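Refinishing a Wooden Countertop with Hardening Oil

Last updated 9 November 2024

This procedure covers a solid wood kitchen counter that was oiled at some point in the past and has gone dull, dry or marked. It does not cover varnished or lacquered tops. If a film finish is present, it has to be stripped completely before any of the steps below apply.

To find out which finish is present, scrape a hidden spot near the wall with the corner of a sharp cabinet scraper. A film finish comes up as clear or white flakes. An oiled surface gives only fine wood dust, sometimes slightly gummy. If the result is unclear, put a drop of the new oil on the scraped spot and on an unscraped spot next to it. Oil that sits in a bead on the unscraped spot for an hour indicates a film.

The quantities given are for a counter 162 inches long in total, in two runs, at the standard depth of 25 inches. Scale them for other sizes.

Materials

Hardening oil, food-contact rated when cured. The Fandico countertop oil was used for the counter in this write-up. Any pure tung oil or polymerized linseed oil will follow the same steps, with longer drying times for the tung oil.
Cabinet scraper. The Kanditz rectangular scraper is thin enough to flex by hand.
Sandpaper in 120, 180, 240 and 400 grit.
Cork sanding block.
Lint-free cotton rags, at least 12.
Plain white paper towels for test wipes.
Masking tape and kraft paper.
Nitrile gloves.
A metal can with a tight lid, filled halfway with water.
Vacuum with a brush attachment.
Kitchen scale that reads in grams.

Clearing and Inspecting the Surface

Take everything off the counter, including the items that seem too small to matter. Fruit, bread and anything else uncovered should go into another room, with the door shut, until the final wipe-down after sanding. Fine wood dust travels further than expected and the oil has a smell that bread in particular will pick up.

Disconnect and move small appliances. If the sink is mounted from above, check whether its clips can be released. A sink that lifts out gives access to the cut edge, where most water damage starts. If it can't be lifted, rake out the old sealant with a plastic tool and plan to replace it at the end.

Look over the surface under a low, raking light from a work lamp placed at one end. Mark the following with soft pencil:

– Black or gray patches near the sink or faucet (iron stain or mildew)
– Open glue joints
– Knife cuts deep enough to catch a fingernail
– White rings (trapped moisture, usually shallow)
– Scorch marks

Faint streaks in the grain and light scuffs need no separate treatment and will go with the general sanding.
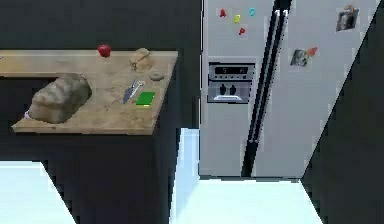 Cleaning

Wash the counter with warm water and a small amount of dish soap, using a cloth that has been wrung out well. Follow with a second cloth and clean water. Do not flood the surface and do not let water stand in the joints.

Greasy areas next to the stove need a second pass with mineral spirits on a rag. Open a window, keep the pilot lights off and let the solvent evaporate fully. Grease that stays in the wood will be dragged across the counter by the sandpaper and will leave areas where the new oil does not take.

Let the wood dry overnight. In October, with the heating just turned on, 12 hours was enough at the Wostthorpe kitchen where this counter is installed. In humid summer weather allow 24.

Treating Stains

Iron stains respond to oxalic acid, sold as wood bleach. Mix it with hot water according to the package, wear gloves and eye protection, and brush it over the whole board in which the stain appears, edge to edge. Treating only the spot leaves a pale patch that is harder to hide than the stain was. Leave it for 20 minutes, rinse three times with clean water, and let the board dry for a full day before sanding. The dried residue is an irritant. If any white powder is visible, rinse again.

White rings can be ignored at this stage. Scorch marks should be scraped until the brown color is gone or until the hollow becomes noticeable to the hand, whichever comes first.

Filling Open Joints

Joints that have opened less than the thickness of a business card can be left alone. The oil will fill them. Wider joints need waterproof wood glue, worked in with a thin palette knife, and a clamp across the counter if one can be fitted. Where the counter is fixed to the wall, press sanding dust from the same wood into the wet glue and level it after it has dried.

Do not use silicone in a wood-to-wood joint. Oil will not adhere to it, and neither will anything else later.

Scraping and Sanding

1. Tape off the wall and the faces of the lower cabinets. Run the kraft paper down to the floor.

2. Scrape the marked areas first, then the full surface. Hold the scraper at a slight forward lean, bowed with the thumbs, and work with the grain. The edge should produce thin shavings. When it gives only dust, turn the burr again or switch to a fresh edge.

3. Sand with 120 grit on the cork block, with the grain, until the pencil marks and scraper tracks are gone. A random orbital sander may be used for this grit and the next one. Keep it flat and keep it moving, and stop short of the corners.

4. Vacuum. Sand with 180 grit.

5. Vacuum. Wipe the counter with a barely damp cloth to raise the grain and wait two hours.

6. Sand with 240 grit by hand. Use light pressure. The aim is to cut off the raised fibers without opening new ones.

7. Ease the front edge and any outside corner with three or four strokes at 45 degrees. A sharp edge holds very little oil and wears through within months.

8. Vacuum again, including the gap behind the counter, and wipe with a dry lint-free rag.

Do a test wipe with a white paper towel. If it picks up visible dust, repeat the last step. Save the 400 grit for later. Going finer than 240 on bare wood closes the surface and reduces the amount of oil it will accept. 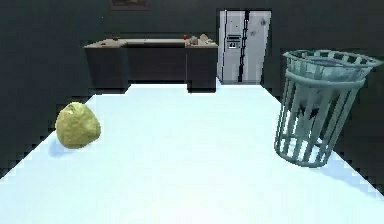
Crumpled paper and a slatted wastebasket on a pale tabletop.

Dry paper towels and spent sandpaper can go in an ordinary wastebasket. Anything that has touched oil can't. See the section on rags before opening the can.

Applying the Oil

Room temperature should be between 65 and 75 degrees. Stir the oil slowly with a flat stick until nothing is left on the bottom of the can. Do not shake it.

First coat. Pour a small pool in the middle of the counter and spread it with a folded rag, working toward the ends. Keep the surface wet for 20 minutes. Dull patches will appear as the wood absorbs the oil, mostly in end grain and around the sink opening. Add more oil to these. After 20 minutes, wipe off everything that remains on the surface with clean rags, first across the grain and then with it. The counter should feel almost dry.

Check it again after one hour. Open-pored wood such as oak may push oil back out in small dots. Wipe these away. Once hardened they have to be scraped.

Wait 24 hours.

Second coat. Apply a much thinner film. While it is still wet, rub the surface with the 400 grit paper, with the grain, in long overlapping strokes. This makes a fine slurry that fills the pores. Leave it for 10 minutes and wipe off completely.

The two coats together used 397 grams of oil, measured by weighing the can before and after. Beech and maple use less than oak of the same size. If the total comes out far higher, the excess was probably not wiped off soon enough, and the surface should be checked for sticky areas the next morning.

The underside of the overhang and the edge of the sink cutout need the same two coats. Skipping them lets moisture in from below, and the boards may cup.

Handling Used Rags

Rags wet with hardening oil produce heat as they cure. Bunched together in a basket or a bag they can catch fire with no outside source. Put each rag in the water-filled metal can as soon as it is finished with, push it under, and close the lid. The oiled sandpaper goes in the same can. Take the closed can to a household hazardous waste site, or ask the local service how it should be handed over.

Curing

Light use is possible after two days: dry plates, no water, no hot pans. Keep the surface free of standing water for two weeks. Full cure takes three to four weeks. Do not cover the counter with plastic, mats or cutting boards during this time, as the oil needs air to harden.

New sealant around the sink should go on after the first week. The bond to fresh oil is poor.

Maintenance

Wipe up water when it appears, and clean with a mild soap. Avoid vinegar, ammonia and scouring powder. When water no longer beads near the faucet, clean that area, let it dry overnight, rub it with 400 grit and apply one thin coat. The section by the sink will need this two or three times a year. The rest can usually go a full year between coats.

Troubleshooting

Sticky after 24 hours: too much oil left on. Rub with a rag dampened with fresh oil, wait five minutes, wipe dry.
Rough to the touch: grain raised after the first coat. Rub with 400 grit and a little oil.
Light patches: grease or old finish in the wood. Scrape, sand from 120 grit and recoat the full board.
Dark ring under a can or pan: iron stain. Treat with oxalic acid as described under Treating Stains, then sand and apply two coats to that board.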